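Mailing day at the kitchen table: tips for doing a charity appeal at home

Posted March 13, 2026

Quick one, I have letters to get out. People keep asking how we do the spring appeal for the Hinura Family Pantry without an office. Kitchen table, that's how. 1,283 letters last year. Notes below, in no real order.

Clear the table the night before. Wipe it, dry it, leave it. Crumbs get into the folds and butter goes right through a donor letter. I run a dry dish towel over it again in the morning.

No drinks on the folding table. Coffee lives on the counter. Konrad Auer knocked a full mug over a stack of reply cards two years back and we were blotting till supper. Didn't work. Reprinted.

Paper: buy it early and keep it in the house, not the garage. Garage paper curls and then it jams. A full box is heavy, so break it down into reams before you carry it up any stairs.

Folding. Make one perfect letter first and prop it up where everyone can see it. Name and address facing out, top third down last. Use the back of a butter knife on the crease, or a wooden spoon handle. Fingers get sore by 300. Fold two sheets together if it's a two pager, never one and then the other.

Envelopes. Don't lick them, obviously. Damp sponge in a saucer, squeeze it out well, one swipe. Too wet and the flap wrinkles. Line up a dozen with the flaps overlapping like shingles and wet them all in one go. Then a heavy cookbook on top for ten minutes.

Labels before stuffing. Always. A label on a fat envelope goes on crooked. If one does go on wrong, hair dryer on low for a bit and it'll usualy lift.

Stamps same thing, do them flat. Nonprofit rate has its own rules on sorting and trays, so call your post office the week before and ask what they want. Ours wanted different things in different years.

Bundles. I do 50 and a rubber band each way. Muffin tins are great for paper clips, bands, loose stamps. Shoe boxes hold the finished ones standing up, and write the zip code on the end of the box in marker.

Thank you notes. Seperate table, separate person, good pen. Ambros Mösli writes ours and does 12 at a sitting, then stops. After that the handwriting goes and people can tell. Write the gift amount in pencil on the back of the envelope so you don't thank somebody for the wrong thing, then rub it out before it goes in the mail.
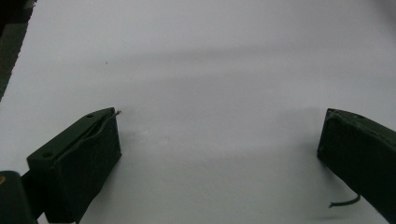 Cheap white erasers are better for this than the pink ones, which smear. Brush the bits off with a clean pastry brush.

Ink on the table? Rubbing alcohol on a cotton ball, dab dont rub, test a hidden spot first. Label glue comes up with a little cooking oil left on for five minutes, then dish soap.

Checks that come back. One envelope opener, one person writing it down, and a second person reading the amounts out loud. Everything goes in a lidded tin and to the bank the same day. Cash too. Staple the reply card to your own copy, never to the check.

Leftover envelopes: store flat with a sheet of wax paper under the flaps, otherwise they seal themselves by summer. Lost 500 that way.

Lunch is soup, in the other room. Wash hands before you go back to folding.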